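Archivado en: Cacharreo, Robótica, Simulación | 4 comentarios

Comparando dos controladores de pinza en simulación

Llevo desde julio con la misma duda y el miércoles por fin me senté a resolverla, o al menos a medirla. La duda es si me compensa pasar el control de la pinza de posición a fuerza antes de tocar el brazo de verdad. En el taller de Sturnville tenemos un brazo compartido y las horas se reparten con bastante antelación, así que todo lo que pueda descartar en el ordenador de casa es tiempo que gano.

El planteamiento es sencillo. Mismo brazo, misma mesa, misma pinza de dos dedos, mismas semillas para colocar los bloques. Lo único que cambia es lo que pasa desde que los dedos empiezan a cerrarse. Con el control de posición le digo a la pinza a qué apertura tiene que llegar y ya está. Con el de fuerza, cierra despacio hasta que el contacto supera un umbral y mantiene ese apriete durante la subida.

Para lanzar las pruebas uso Griltine, un guion que empecé hace dos inviernos y que ya hace más cosas de las que debería. Lee un fichero con la disposición de los bloques, ejecuta el intento, guarda la trayectoria y apunta si el bloque acabó a más de 10 centímetros de la mesa al cabo de 3 segundos. Si se cae antes, fallo. Si lo levanta torcido pero lo levanta, acierto. Sé que es un criterio flojo.

La escena tiene bloques grandes y pequeños mezclados, y eso es a propósito. Con cubos todos iguales cualquier controlador queda bien. Los grandes son los que estorban, porque no caben entre los dedos y solo sirven para cerrar el paso a los otros, y hay cubos pequeños apoyados encima o medio tapados detrás. 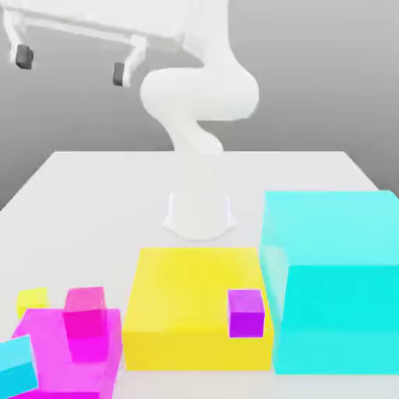
La cámara la dejé baja y cerca de los bloques. Es mala para ver el brazo entero, porque por encima del codo se sale por arriba y parte de la mano también, pero en una vista más alejada no distinguía si un dedo rozaba la cara de un cubo o se quedaba a un par de milímetros. Los bloques los pinto un poco translúcidos por lo mismo: cuando el motor de física deja que dos cuerpos se metan uno dentro del otro, se nota enseguida por los bordes.

Lancé 1000 intentos con cada controlador. El de posición falló en 113. El de fuerza, en bastantes menos, pero no voy a dar la cifra porque a mitad de la tanda cambié el umbral y tendría que repetirla entera. Lo que sí puedo contar es dónde fallan.

El de posición falla casi siempre en los cubos que están encima de otro bloque. Llega, cierra de golpe, un dedo toca antes que el otro y el cubo resbala hacia un lado. Si hay espacio, a veces lo atrapa igualmente. Si está cerca del borde del bloque de abajo, se va a la mesa. Bajando la velocidad de cierre mejora algo, aunque entonces tarda casi lo mismo que el otro y pierde su única ventaja.

El de fuerza falla de otra manera. Cuando un dedo baja pegado a un bloque grande, detecta contacto con el bloque, cree que ya tiene el cubo y sube vacío. Pasa poco, pero es un fallo tonto. Lo arreglé a medias exigiendo contacto en los dos dedos a la vez, y con eso aparecieron intentos que se quedan esperando para siempre. Hay que poner un tiempo máximo. Lo tengo apuntado.

También probé dos tipos de almohadilla, una con el rozamiento alto y otra con un valor más normal. Aquí la diferencia entre controladores casi desaparece: con rozamiento alto todo se levanta, incluso mal cogido. Me fío poco de ese resultado. En Fledville me pasó con unas ventosas, que en simulación no soltaban nada y en la mesa se despegaban con mirarlas.

Mi intención es llevar al brazo real el control de fuerza, con la velocidad de cierre a la mitad y el rozamiento normal como referencia. El de posición lo dejo como opción para piezas sueltas en mesa despejada, donde va igual de bien y da menos guerra al configurarlo. Antes quiero repetir la tanda con el umbral fijo - y sin tocar nada a mitad, que ya me vale.

Comentarios (4)

tornillo_m4: ¿El umbral lo pones igual para todos los tamaños? A mí me funcionó mejor escalarlo con la masa.

Autor: Igual para todos, de momento. Lo de la masa lo pruebo en la próxima tanda, gracias.

lectora de Au: Lo del contacto con el bloque vecino me pasó a mí. Acabé mirando también la apertura final: si los dedos se cierran del todo, es que no hay nada dentro.

pinzas y cables: ¿Vas a publicar el fichero de disposiciones? Me vendría bien para comparar.

Este blog utiliza cookies propias y de terceros para elaborar estadísticas de visitas. Si continúas navegando, aceptas su uso. Aceptar | Más información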